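A Day at the Tarow Shoe Fair

I got to Tarow on the early bus, already looking at everybody's feet (you can't help it at a shoe fair!).

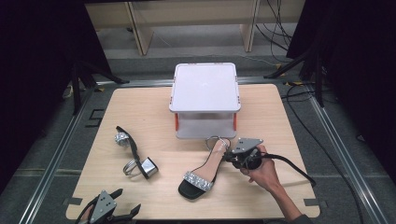
Is it worth paying to get in? At 7 dollars, I'd say so, and you can stay till closing.

The Cuesta hall had the evening sandals, all straps and sparkle, and I hung around there way too long. Drurkach was mostly work boots. I skipped lunch, bought two pairs and caught the last bus home with sore heels.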